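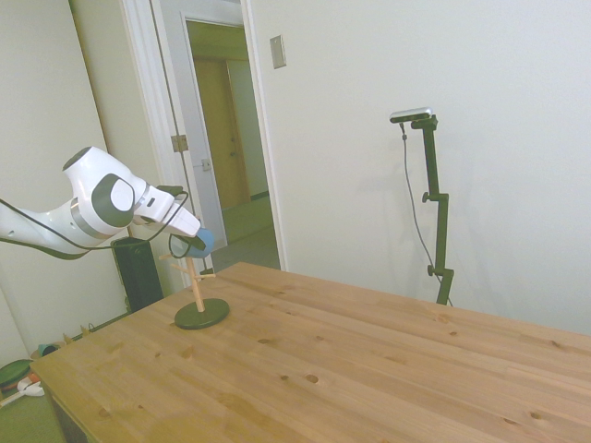

Research > Household Studies > Working papers > Section 4

11 min read

4. Storage form and the retention of cups in shared kitchens

4.1 Open and closed storage

Cups in a shared kitchen are kept in one of two ways: behind a door, or in view. The difference matters for the study of loss, as a cup behind a door is checked only when the door is opened. Open storage takes several forms, of which the rail, the shelf and the tree are the most common. The tree stand in Figure 1, with a round dark green base and short pegs near the top of a thin wooden post, is typical of the small table-standing type; the blue mug beside it has the looped handle that such stands require. Cups without handles cannot be kept in this way and were left out of the comparison.

Figure 1. Mug tree of the small type, with mug.

Earlier work on shared kitchens has treated cups as a single stock which falls over time and is topped up at intervals. Gallardo argued against this view on the grounds that cups differ in how they are owned. A cup brought from home has one regular user, who will look for it when it is missing. A cup bought by the employer has many users and is seldom looked for. We follow Gallardo in keeping the two groups apart, and refer to them below as personal and common stock.

4.2 Sites and method

Kitchens were studied at two sites, Milter and Drimora. Both serve office staff on a single floor, and both have a sink, a dishwasher and a closed wall cupboard. At the start of the study each site was given 100 common cups of the same pattern, marked on the underside with a small painted dot. Personal cups were not marked. Their owners were asked to fill in a short form each month, stating whether the cup was still in use and where it was usually kept.

Milter kept its existing cupboard. At Drimora the cupboard doors were removed and five tree stands were placed on the worktop beside the sink. Staff were told that the kitchens were being refitted, but not that cups were being counted. Counts were made in the early morning, before the first staff arrived, and covered the kitchen, the dishwasher and the meeting rooms. Desks were not searched. A cup standing on a desk was therefore recorded as absent, even where it was returned later in the day.

4.3 Results

The count ran for 11 months and ended in July. Common stock fell at both sites. The fall at Milter was steady, while at Drimora most of it came in the first two months, after which the count changed little. Personal cups were lost less often than common cups at either site, and the form of storage made no clear difference to them.

The early fall at Drimora needs some comment. The stands could not hold the full stock, and the surplus was kept on the open shelves. Cups on the shelves were stacked, and the lower ones were rarely used. Several returned forms mention that staff took cups from the stands by preference and left them at their desks, where they fell outside the count. The loss may thus be partly one of place.

4.4 Limits

The sites were not matched for number of staff, and Drimora held more meetings with outside visitors. Breakage was reported by staff and is likely to be understated. The monthly forms were returned less regularly towards the end of the study, chiefly at Milter, so the figures for personal cups in the closing months rest on a smaller group of owners. A repeat of the count with the storage forms exchanged between sites would separate the effect of the stands from that of the building, and is taken up in Section 5.

5 shares · 2 comments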